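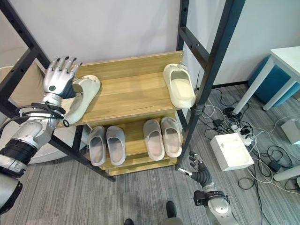 Frequently asked questions: staying at Bretden Guest House

Bookings and payment

How do I book a room?
Use the booking form on this site or ring the office between 9 am and 6 pm. Phone bookings are confirmed by email the same day. If the email hasn't turned up by the next morning, check your junk folder before ringing back.

Do you take a deposit?
Yes, one night's tariff. The balance is charged to your card on arrival. For stays longer than two weeks we split the balance into fortnightly payments.

Can I cancel?
Cancel 30 days or more before arrival and the deposit comes back in full. After that we keep it unless we can re-let the room, in which case we refund it less the card fee. Changing your dates counts as a change, not a cancellation, as long as the new dates fall in the same season.

What does a room cost?
The garden rooms are $122 a night for two people, including breakfast. The Esteves Room, which has its own bathroom and the veranda, costs more and the rate moves with the season. Current prices show up on the booking form once you put your dates in.

Is there a minimum stay?
Two nights over long weekends and school holidays. Otherwise one night is fine.

Arriving

What time is check-in?
From 2 pm. Check-out is 10 am. You're welcome to leave bags in the hall cupboard before or after.

What if I'm arriving late?
Let us know by 6 pm and we'll send you the code for the key safe. The outside light is on a sensor and stays on long enough to find the keypad. Please come in by the side door after 10 pm, as the front door sits under an upstairs bedroom and sticks in wet weather.

Where do I park?
There are spaces behind the house, off the lane. The lane is narrow and the turn is tight -- if you're towing, or driving anything longer than a standard ute, park on the street out front. There are no time limits on our side of the road.

Can I get there without a car?
The 354 bus from the railway station stops at the bottom of the hill. It's a steep walk up with luggage. We can meet the afternoon buses if you ask the day before, but we can't meet the evening ones.

Around the house

Do I have to take my shoes off?
Yes, past the front hall. The floors are old boards with a soft finish and grit marks them badly. Bring slippers or thick socks if you have them, or borrow a pair of ours. Borrowed slippers go through the wash after each guest, so please drop them in the tub by the laundry door when you leave. Muddy boots stay on the back step, which is under cover.

I can't easily take my shoes off. Is that a problem?
No. If you wear orthotics, a brace or shoes you need for balance, keep them on. There's a stiff mat and a brush inside the front door.

Is the house accessible?
Partly. One garden room is at ground level with a wide door and a walk-in shower with a rail. The breakfast room is one step down from the hall, and we have a ramp for it. The upstairs rooms are reached by a steep staircase with a turn in it, and there's no lift.

Is there wi-fi?
Yes, throughout the house and on the veranda. It's good enough for video calls most of the day and slower in the evening. Mobile reception is patchy on the hill side of the building.

How are the rooms heated and cooled?
Garden rooms have a wall panel heater and a ceiling fan. The Esteves Room has a reverse-cycle unit. Spare doonas are in the wardrobe. Nights can be cold here from May, even after a warm day.

Can I use the kitchen?
The main kitchen is for staff only. Guests have the small kitchenette off the hall, with a kettle, toaster, microwave and fridge. Label anything you put in the fridge. Unlabelled food is cleared out when the fridge is cleaned.

Can I do a load of washing?
Yes, between 10 am and 8 pm. Powder is on the shelf. There's a dryer, but the clothesline behind the shed is quicker in summer.

Breakfast

When is breakfast?
7 am to 9.30 am. Cereal, fruit, yoghurt, toast and one cooked dish that changes daily. If you're leaving before 7, ask for a packed breakfast the night before.

Do you cater for allergies?
We can do gluten-free, dairy-free and vegan with a day's notice. The kitchen handles nuts every day, so we can't promise a nut-free meal.

Children, pets and visitors

Are children welcome?
Yes. We have one travel cot and one high chair, both free, and you should reserve them when you book. The pond at the bottom of the garden isn't fenced off from the lawn, so small children need an adult with them outside.

Can I bring my dog?
In the garden rooms only, by arrangement. Dogs stay off the beds and out of the breakfast room. Assistance dogs can go anywhere.

Can I have visitors?
During the day, yes. Everyone staying overnight has to be on the booking for fire safety reasons.

Out and about

Where can I walk from the house?
The Skilow track starts at the top of the lane and loops back through the reserve. It's well marked -- but the creek crossing closes after heavy rain, and the closure sign is at the crossing itself, so ask us first.

Is there anywhere to eat nearby?
Fulteto, on the main street, does dinner most nights and takes bookings. The pub kitchen closes at 8 pm.

Who do I contact if something goes wrong?
Custódio Correia manages the house and lives on site. His number is on the card beside your bed. For anything that can wait, leave a note at the office desk.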